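Home - Guides - Fabric & Covers - Forum - Contact

Search this site Go

Putting a stretch cover back on a seat cushion

2003-03-25

Quick one as I keep getting asked. Stretch covers come off easy enough and then go back on like a sock on the wrong foot. Two goes at it and most people give up and leave it baggy. Ten minutes if you do it in the right order.

This is for the pull-on sort, elastic or a tight hem all the way round, no zip. Zipped ones are a different job, see the list at the bottom.

What you need

- the cover, clean and properly dry
- the cushion or seat pad
- a table or the floor, somewhere you can lean on it
- 2 safety pins, only if the hem has gone slack
- short nails or a bit of care, these things snag

Before you start

Check the cover is dry at the seams, not just the middle. Damp hems grab at the foam and you'll be fighting it all the way. I hang mine overnight and don't tumble them. The Enlow ones say cool tumble on the label, I still don't.

Turn it the right way out. Find the narrow end. Most seat pads are wider at one end and the covers are cut to match, so if you put it on back to front it will nearly fit and drive you mad. The Hadska covers have a tab sewn in at the narrow end. Wike ones don't, so mark yours inside with a dot of laundry pen while its off.

Shake the crumbs off the cushion. Yes really.

Getting it on

1. Lay the cushion flat, good side up, wide end away from you.

2. Hook the cover over the two far corners first. Right over, so the hem is tucked well under. Don't be mean with it, you want a good couple of inches underneath or it pings off later.

3. Work down both sides together, a bit on the left, a bit on the right. If you do all of one side first the seam twists and you have to start again.

4. Now pull it down over the near corners. It will feel too small. It isn't. Warm hands help.

5. Stand the cushion up agaisnt you, or tip it so you can get at the rim. Fingers over the edge, thumbs on top, and pull the fabric down and under. Start near the middle and move your hands outwards a little at a time.
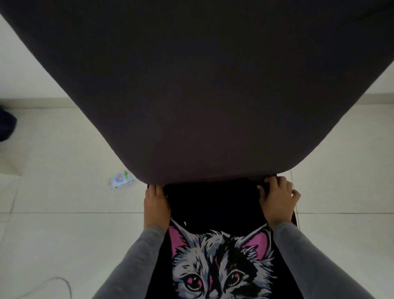 Step 5: both hands over the rim, easing the edge of the cover.

6. Once the edge is under all round, turn it over and see how the hem sits. Even all the way is what you want. If one side is deeper, shift it now.

7. Flip back and smooth the top with the flat of your hand, middle to edges. Small wrinkles drop out in a day or so of sitting. Big ones mean a corner isn't home, go back to 4.

If it keeps slipping

Hem gone slack - fold a little pleat underneath and put a safety pin through, one each side. Pin the cover to itself and keep the point away from the foam. New elastic is the proper fix, 12 mm is fine for most.

Cushion gone thin - cover's fine, foam's had it. A layer of wadding on top buys you another winter.

Too tight to get on at all - did it go in a hot wash? Try it slightly stretched over a chair back overnight. Doesn't always work. I had an Idia one that never came back.

More on boxed corners in April when I've got the time.

Related guides
Zipped covers without breaking the zip
Replacing hem elastic
Getting pet hair off knitted fabric
Washing seat covers - what the labels mean
Cutting foam with a bread knife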